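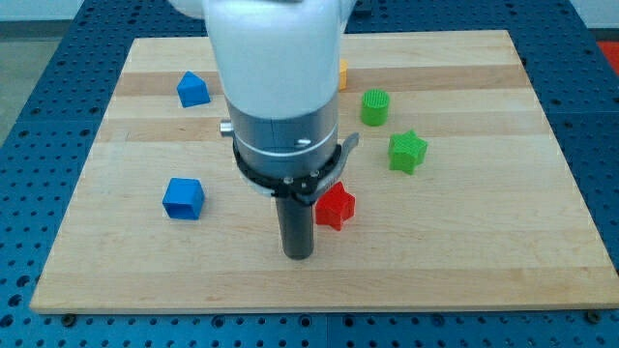
Perguntas frequentes
Oficina aberta Makdale, trabalhos em madeira

Preciso de experiência para me inscrever?
Não. A maioria dos participantes chega sem nunca ter usado uma plaina. Na primeira aula mostramos como segurar cada ferramenta e cada pessoa pratica no seu próprio ritmo.

Quanto tempo dura o curso de iniciação?
O curso tem 40 horas, repartidas por sessões à noite. Começa em março e as inscrições ficam abertas até preencher o grupo. Quem falta a uma sessão pode recuperar no horário livre, se avisar antes por escrito.

Que madeira posso trazer de casa?
Pode trazer madeira maciça, limpa e sem pregos. Não aceitamos madeira pintada antiga nem travessas de caminho de ferro. Se tem dúvida, escreva para Rafia Lashari, a responsável pelos materiais, e junte uma fotografia da peça.

Vocês vendem tábuas?
Sim, em quantidade pequena. Temos normalmente pinho, freixo e castanho. O preço está marcado na estante e inclui um corte direito. Os outros cortes são feitos por si, ou pagos à parte.

Porque a minha tábua empenou depois de uma semana?
Muitas vezes a tábua ficou encostada à parede, ou deitada no chão, e um lado secou mais depressa do que o outro. Guarde as tábuas na horizontal, com ripas da mesma espessura entre elas, longe do aquecedor. Um empeno ligeiro corrige-se com a plaina. Se for forte, é melhor cortar a tábua em peças mais curtas.

Que óleo recomendam para tábuas de cozinha?
Usamos óleo mineral de uso alimentar. Aplique uma camada fina, espere uma noite e limpe o excesso com um pano. Repita até 4 vezes na primeira semana. O azeite não é aconselhado, pois fica rançoso.

Posso deixar o meu projeto na oficina?
Pode, durante o curso. A peça deve ter o nome e o número do cacifo. Depois da última sessão guardamos as peças quase um mês.

As crianças podem entrar?
Podem entrar a partir dos 12 anos, sempre com um adulto inscrito. As máquinas de corte são reservadas aos maiores de idade.

Como faço para cancelar?
Envie uma mensagem a Erasto Kashindye, na secretaria, e indique o número da inscrição. Devolvemos o valor inteiro antes da primeira sessão. Depois dessa data, fica um crédito para outro curso.

Última atualização: 24 de setembro de 2025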